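Desk Tidying Tips I Brought Home From the Robots

I spent an afternoon in July at the Gallardo open day, where Emiliano Montes was showing a pair of robot arms at a tabletop full of desk things, and I came home itching to clear my own desk!

First, put down a surface you like looking at. Theirs was dark marble with leopard-print walls behind it, and I've been pricing pink wallpaper ever since.
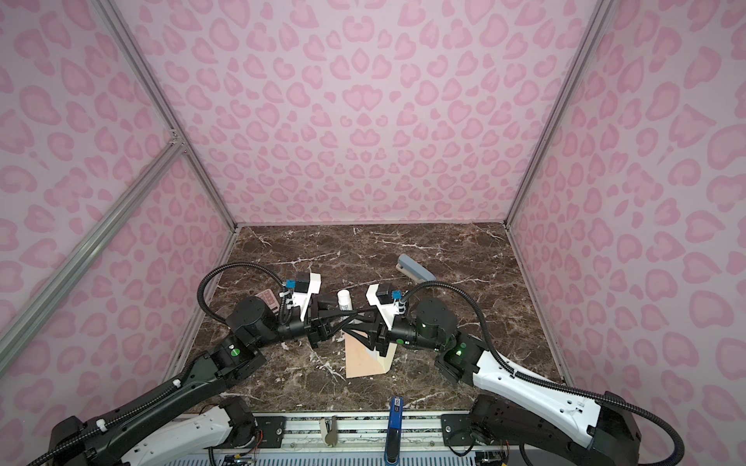 Both arms at the table, with the stapler toward the back.

Second, give every little thing some elbow room. My stapler used to live under the mail, and I'd knock over a mug every time I went fishing for it. Set a timer for 12 minutes, lift everything off, wipe down, and put back only what you've used this month. 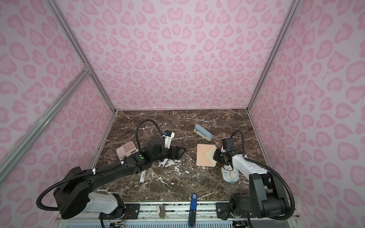

Cables are the other thing (mine were a disgrace). Leave a generous loop wherever something has to move, like a lamp or a laptop, and tie the rest along whatever it runs beside. I bought a bag of 30 ties on the way home and have two left, so you can guess how the evening went.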